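# House rules for small robots

The safety coordinator at Laskowska would like it known that she did not set out to write 33 rules. She set out to write one page. "Then people kept having ideas," she says, and slides the binder across the desk.

Laskowska runs a shared test floor in Ikcombe where outside teams come to try robot arms on small, fussy jobs. Her rules cover who may start an arm, where a person may stand while it moves, and what has to be written down afterward. The first version, she admits, was mostly the word "don't."

"It read like a sign at a swimming pool. People nodded at it and walked past."

The current version begins with the work area. Before a run, the operator writes down everything within the arm's reach, whether or not it has a part in the task. Teams hate this rule more than any other. She is fond of it.

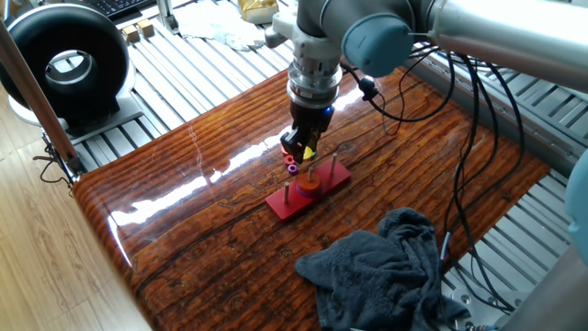
"Everybody lists the thing they came to move," she says. "Ask them what else is in reach and they go quiet, and then they start to see stuff. A cable is in reach. Your lunch can be in reach. I've had lunch on a form twice."

Cables get a page to themselves. They have to be traced by hand from one end to the other before the arm is powered, with the arm in its widest pose, by someone other than the person who ran them. I ask why the same person can't do it. She gives me the look of someone who has been asked this by 13 engineers in a row.

"You can't proofread your own cables. You know where they're supposed to go, so that's where you see them going."

Then there is speed. Rule 9 says a new task runs slow until it has been through clean, start to finish, with a hand near the stop button the whole time. What counts as clean took most of January to settle. A dropped part is not clean. A part put down in the right place by luck is also not clean, although she concedes that luck is hard to audit.
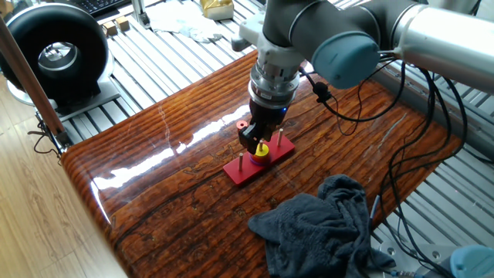
"Puzzles and games are where people get relaxed," she says. "It's a toy, so they think it's a toy robot. The arm has no idea it's playing. It'll push on your thumb the same way it pushes on anything – so the rule is the same for a toy as for a gearbox."

She borrowed some of this from Zonard, a parts maker in Cundasstead whose own handbook runs to 1583 numbered clauses. She has read them all and recommends four. The rest, in her view, were written so that someone could say they had been written.

Does anyone break her rules? "Oh, constantly." The log has a column for it, and filling in that column carries no penalty. Leaving it blank does. Since she made the change, the entries have become longer and a good deal more interesting, and one of them rhymes.

She is now trimming. Two rules about footwear have been merged, and a third, on whistling, is under review. I ask when the one-page version might be ready.

"2067," she says, and takes the binder back.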